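件名: Re: [teleop-kit] Omcombe グローブキットの評価について
差出人: Hawi Tekleab
日付: 2021-07-13

Tekleabです。お問い合わせの件、わかる範囲で回答します。

> うちの研究室でも、Omcombeのデータ収集キット(グローブと前腕ブレースの
> セット)の導入を検討しています。Pladixの代理店から見積もりをもらい
> ましたが、実際に使った方の感想が聞けていません。
> 特に知りたいのは次の点です。
> ・ナットやピンのような小物を指先でつまむ作業に使えるか
> ・コントローラを付けたまま長時間作業できるか
> ・手元カメラの画角は足りるか
> Carrascoの旧型からの乗り換えなので、治具が流用できるかも気になります。

まず小物の作業ですが、使えます。ねじ棒の先に付いたナットを押さえる、細い棒を両手の指先で持つ、といった作業は普通にできました。ただしグローブの生地の分だけ指先の感覚は鈍ります。短いピンの向きを指の中でそろえるのは素手よりかなり遅く、慣れていない人は落とします。サイズは大きめの作りなので、迷ったら一つ下を頼むほうがよいと思います。

装着時間について。手の甲のコントローラと手首のモジュールを両方付けるので、軽くはありません。うちでは22分作業して休憩、という区切りにしています。最初は休憩なしで続けましたが、前腕のストラップの跡が気になるという意見が出たのでやめました。ストラップは締めすぎるより、作業の合間に締め直すほうが楽です。

手元カメラは広角で、指先の部品は入ります。問題は指そのものが大きく写り込むことで、握り方によっては部品がほとんど隠れます。窓や白い天板が入ると露出がそちらに引っ張られることもあります。頭側のカメラを併用すれば両手の位置関係はわかるので、単体での購入は勧めません。

収録はこれまでに748本、そのうち検品を通ったのが673本です。落ちたものの多くはトラッキングの途切れで、コントローラを体の陰に入れてしまったときに起きています。キットの故障といえるものは手首側のコネクタの緩みが一度だけで、Pladixに連絡したら代替品が届きました。

Carrascoの治具ですが、フレームへの取り付け金具は穴の間隔が違うため、そのままでは付きません。うちはFodhamの変換プレートを使っています。キットには含まれないので、見積もりに入っているか確認してください。取り付けと調整には半日みておけば足ります。

付属ソフトは最低限です。時刻合わせと書き出しはできますが、途中の区間だけを切り出す機能がなく、そこは自前のスクリプトで処理しています。必要ならお送りします。

総合すると、両手の細かい作業を集めたいなら候補に入れてよい製品だと思います。片手で大きめの物を動かすだけなら、この価格を出す理由はあまりありません。

作業中の画像を4枚付けます。
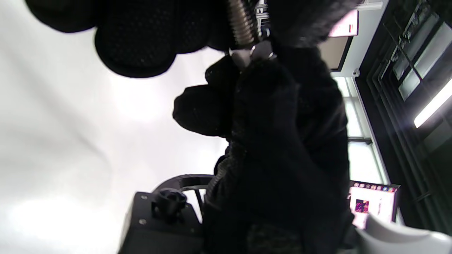
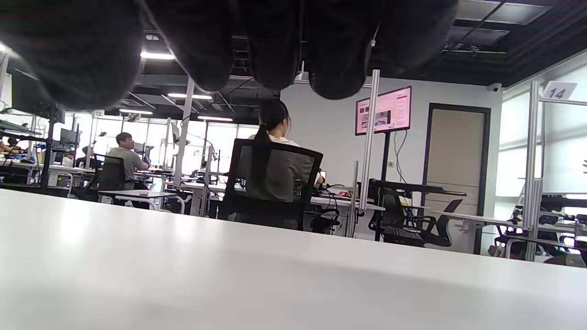
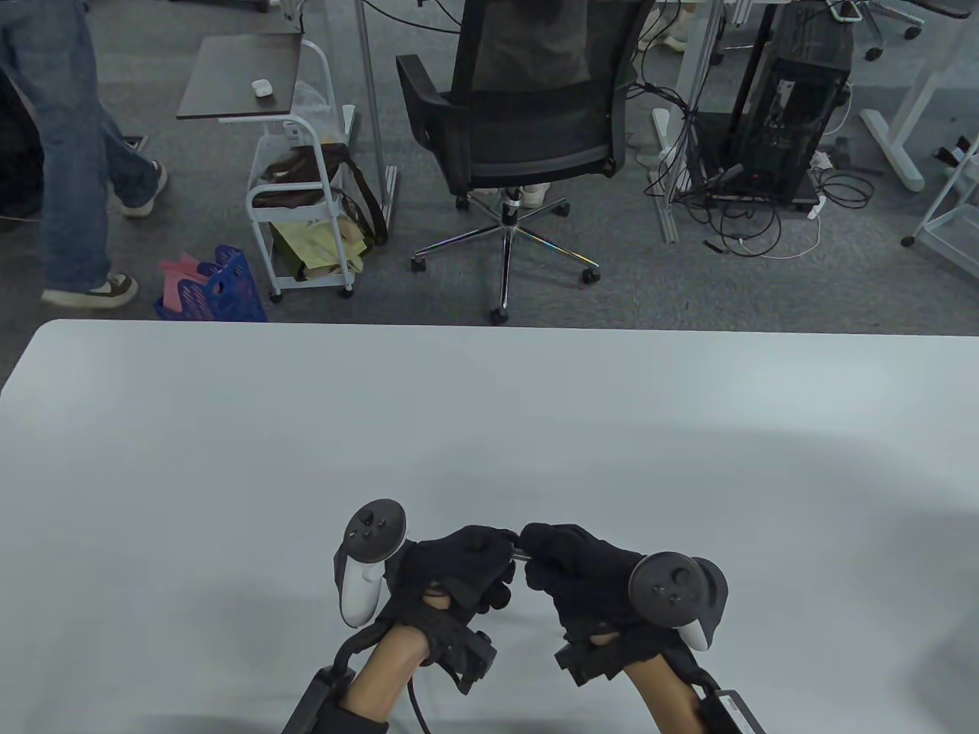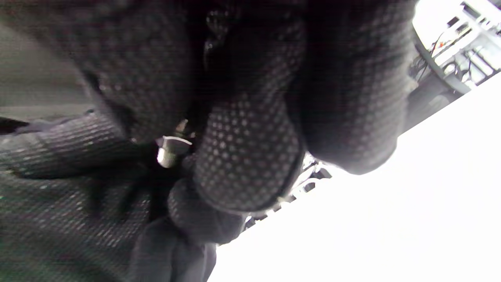 3枚目が頭側カメラ、ほかの3枚は手元カメラの画像

Hawi Tekleab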